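What the arm took off the bench

Opinion, by Delia Vergara. 2021-02-12
18 shares | 4 comments

Tandham makes small repair kits for office equipment. A kit is a tray with between nine and 24 parts in it, depending on the customer. For most of the years I have worked in planning there, a kit was put together by one person standing at one bench, and the person signed the card. Last November the first bench went over to a robot arm, supplied and set up by Escobedo. I think the change was right on cost and badly thought out on work, and the second half of that can still be fixed.

The bench job had three parts. You picked the item, you looked at it, and you decided if it was good enough to go in the tray. The business case priced the first part only. It had a line for picks per hour and a line for hand strain, and both lines came out in favor of the arm. I have no quarrel with either number. Looking and deciding had no line, so on paper they cost nothing and could be left wherever they fell. They fell on the person who used to pick.

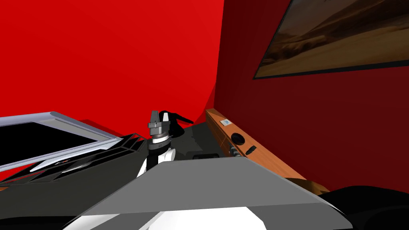
Wendell Strickland had that bench for years and now holds the title of cell attendant. The cell was modeled on a computer before any floor space was cleared, and most of his training took place in the model. The modelers were thorough in their way. They gave the room a framed desert picture high on the wall and a long wood ledge with small items set out along it. They did not model a bent clip, a short bag or a label printed one line too low. Wendell raised this in his first session and was told that exceptions would be handled on the floor. On the floor, exceptions are Wendell.

His day now looks like this. The cell runs until it meets something outside its limits, then it stops and asks. He walks over, reads the fault code, clears it and restarts. A good shift has 18 stops. The worst one logged so far had 46. Between stops he is expected to refill bins at two other benches, so the work he used to do in one place at one pace is now done in three places at the pace of the fault light. His wage is the same. His grade went down one step, on the argument that the machine holds the skill.

I would dispute that argument on technical grounds. The machine holds a position and a grip force. It holds them very well, better than any of us over eight hours. The skill was in knowing which of two clips that both pass the gauge will crack in the customer's hands. That knowledge was never written down, and the fault log does not collect it. The log has a code for "part not seated" and none for "part seated, attendant does not like the look of it." When Wendell pulls such a part he has to enter a false code to open the gate.
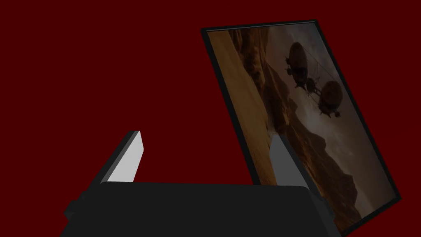 The usual reply is that attendants learn the new system and become more valuable. Some do. Xiomara Nakamura, on the second shift, asked for edit rights on the pick sequence and got them after a long wait. She moved two bins and changed one approach angle, and stops on her shift fell by nearly a third. She had no programming background. She had years at the bench and access to the right screen. Her case is quoted in meetings as proof that the rollout works. I read it as proof that the rights should have been given to everyone on the day the cell was switched on – the other attendants still have read-only accounts.

There is also the matter of when people were asked. Escobedo's engineers were polite and competent, and they spent 90 minutes with the bench crew. The layout was frozen by then. A comment made after the freeze becomes a change order, and a change order has a price, so very few comments were passed up. The same hour and a half held before the first model was built would have cost the same and been worth a great deal more. 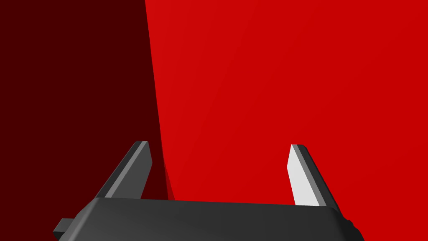

Three more benches are due to go over this year. I would ask for four things first. Put inspection in the business case as its own line, with hours against it. Give every attendant edit rights within safe limits, with a log of who changed what. Add a fault code for judgment and review those entries once a week with the person who made them. Restore the grade until someone can show in writing which skill has left the job.

None of this slows the arm. The code is an afternoon's work and the rights are a setting. The grade costs money, and I expect that is the one we will still be arguing over when the fourth bench goes.

Comments (4)

Wen-hsiung Hsiao
We had the false code problem at Sorkon. People picked whichever code was top of the list, and the maintenance team spent weeks chasing a sensor that was fine.

Wanda Alcantara
I'd push back on edit rights for all. Two shifts tuning the same sequence in opposite directions is its own kind of downtime. One named editor per shift, maybe.

Delia Vergara
Wanda, one per shift would be fine as a start. At present we have one in the building.

edico_floor4
What happened to the sign-off card? Does the attendant still sign for a tray he didn't pack?

Contact the editor | © 2021 | Back to top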